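Slow travel by local train

Slow travel is the habit of picking the unhurried way to get somewhere and then staying put long enough to learn where the bread is sold. The phrase covers walking, cycling, river boats and plenty else, but I'm going to stick mostly to local trains, because that's what I know (and love, and bore my friends with). For me it all started on the stopping service between Vonov and Balogh, a line 79 miles long that takes most of a morning if the weather is kind.

Origins of the idea

People traveled slowly for centuries without giving it a name, of course. The name came along once fast travel got cheap enough that some folks started missing the in-between parts. Writers on the subject usually tie it to the slow food movement, and the two do overlap a lot. If you're in a town for a week, you eat what the town eats. Tibor Fodor wrote a little guidebook to the Vonov line that gives more pages to station buffets than to the castles, and my copy has soup on it.
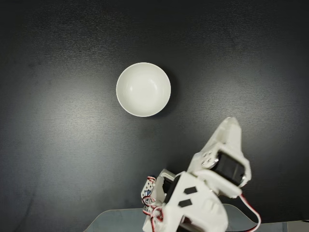 Food is where most beginners feel the difference first. On a fast trip you grab something wrapped at the platform and eat it standing. On a slow one you get off at Rula, leave your bag behind the counter, and sit down to whatever is cooking that day, which in November means bean soup with smoked paprika and a heel of rye. It comes in a plain white bowl like the one in the photo, and mine always ends up just as empty. Then you've got two hours until the next train, so you walk up to the mill and back. I have done this more times than I can tell you!

How it works in practice

The usual approach is to choose one line or one valley and stay inside it. Regional passes suit this very well. The one I use is good for 4 travel days in a month, and you write in the date yourself before boarding. Do it in pen. Express trains aren't included, but they don't stop at the nice places anyway.

Lodging tends to be rooms over shops, family guesthouses and the odd converted station. Saadet Baysal runs the one at Widier, up to nine guests at a time, in the old ticket hall and the rooms above it. Breakfast is at 7:30 and the first train down the valley leaves at 8:15, so you can make it if you don't get talking. I always get talking.

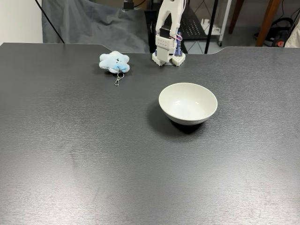 Packing is simpler than you'd think. One soft bag that fits on an overhead rack, shoes you can walk a muddy lane in, a book you don't mind swapping. Most of the small stations on this line have no elevator, and Balogh has a footbridge with 219 steps if you take the long way around by the river (I counted once, waiting on a late connection, and again going down to be sure). Wheels on a suitcase won't help you there.

Costs

It can be cheap or not, depending on how long you stay. Fares are low and meals are low, but a week of rooms adds up. My last trip came to 456 dollars for eight nights, not counting the flight, and that included a wool blanket I hadn't planned on.

Criticism

There's a fair complaint that slow travel belongs to people with time to spare. Chaimae Bouzid made the point to me over coffee in Vonov: she gets ten days off a year, and she isn't going to spend two of them looking out of a window. I took it on board. You can do a slow weekend, though, with one line and one town, and she has since done Rula twice. Another complaint is that a quiet village stops being quiet once it's written up, and I don't have a good answer to that one.

See also: branch lines, station buffets, walking holidays, the Widier valley timetable (the winter one is different, check before you go).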